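4. Packing the gift box

Wipe the worktop first. Box open, lid leaning back, flap left loose for now. Keep drinks bottles well clear of the tray.

4.1 Powder jar goes in first, flat on the tray floor, black lid up.

4.2 Small rounded case on top of the jar. Set it down gently, the shiny lids slide.

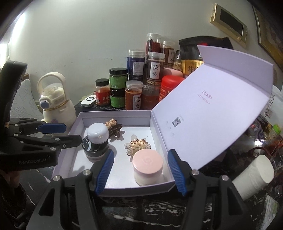

4.3 Hair clips next. Dark one behind the stack, clear one beside it. Prongs down or sideways, never against a lid. Dont force them flat.

Note: Foltum order sheets list the clips as one item. Pack both.

4.4 If something is in the wrong place, take it out and start that bit again. Put it on the worktop, not on top of the other things.

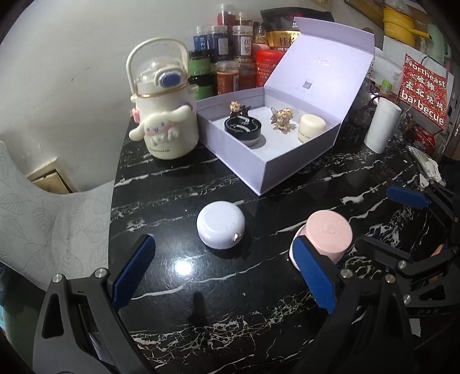 Fig. 4b. Lavender compact and pink container out on the worktop, box behind.

4.5 Pink-topped jar last, front right corner. Stand it up straight before you let go of it.

CAUTION: check the cap is tight. Leaks go straight into the card and the box is then scrap.

4.6 Look over the whole tray befor closing. Hulham orders over 20 boxes: check every one, same as the rest.

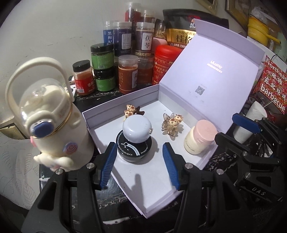 4.7 Tuck the flap, close the lid. If it wont shut, a clip is sitting too high. Go back to 4.3.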